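4. Puesta en marcha del módulo de citas y fichas de clienta

Este capítulo se aplica a Skureck Salón, versiones 5 y posteriores, con perfil de administrador. Los perfiles de recepción y estilista no tienen acceso al menú Configuración.

4.1 Requisitos previos

Antes de empezar, compruebe lo siguiente:

- El equipo de recepción está conectado a la red del salón y muestra la hora correcta.
- La licencia está activa (Ayuda > Licencia).
- Dispone del catálogo de servicios con duración y precio.

4.2 Alta de estilistas

1. Abra Configuración > Personal y pulse Nuevo.
2. Introduzca el nombre tal como debe aparecer en la agenda. Ejemplo: Nerea Cuesta.
3. Asigne un color de columna. Dos estilistas no pueden compartir color.
4. Indique el horario de trabajo y las pausas.
5. Pulse Guardar. La columna aparece en la agenda al volver a la pantalla principal.

Nota: la agenda admite un máximo de 14 columnas simultáneas. Si la plantilla es mayor, utilice la vista por turnos.

4.3 Alta de servicios

1. Abra Configuración > Servicios.
2. Seleccione la familia (corte, color, tratamiento, recogido) o cree una nueva.
3. Introduzca el tiempo activo y el tiempo de exposición por separado. Durante la exposición, la estilista figura como disponible y la agenda permite intercalar otra cita.
4. Introduzca el precio con impuestos incluidos.
5. Marque Reservable en línea si procede.

Precaución: si el tiempo de exposición queda en blanco, el programa lo toma como cero y el servicio ocupa únicamente el tiempo activo. En coloraciones esto produce solapamientos en el lavacabezas.
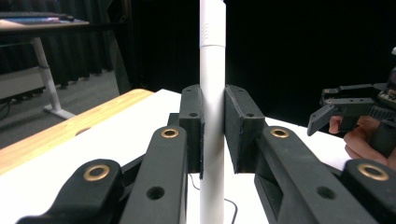
4.4 Ficha de clienta

La ficha se crea automáticamente con la primera cita. Para completarla:

1. Pulse dos veces sobre el nombre en la agenda.
2. En la pestaña Datos, introduzca el teléfono. Es el campo que utiliza el programa para detectar duplicados.
3. En la pestaña Técnica, anote la fórmula, el oxidante y el tiempo aplicado. El campo admite texto libre.
4. En la pestaña Avisos, registre alergias y el resultado de la prueba de sensibilidad. Los avisos se muestran en rojo al abrir cualquier cita de esa ficha.
5. Pulse Guardar.

Nota: las fichas importadas desde Flullden conservan el historial de servicios, pero no las fórmulas. Estas deben introducirse a mano.

4.5 Recordatorios y valoraciones

1. Abra Configuración > Mensajes.
2. Active Recordatorio y fije la antelación. El valor de fábrica es de 32 horas.
3. Active Valoración si desea solicitar una opinión después de la visita. El mensaje se envía a las 20:00 del mismo día.
4. Pulse Enviar prueba y verifique la recepción en un teléfono propio.

Las opiniones recibidas quedan en estado Pendiente hasta que un administrador las revisa. No se publican sin el consentimiento marcado en la ficha.

4.6 Códigos de error

E-05: columna sin horario. Revise el apartado 4.2, paso 4.
E-32: teléfono duplicado. Fusione las fichas desde Herramientas > Duplicados. La fusión no se puede deshacer.
E-54: servicio de mensajes no disponible. Compruebe el saldo y repita el envío de prueba.

Si el error persiste, exporte el registro (Ayuda > Exportar registro) y adjúntelo a la solicitud de soporte.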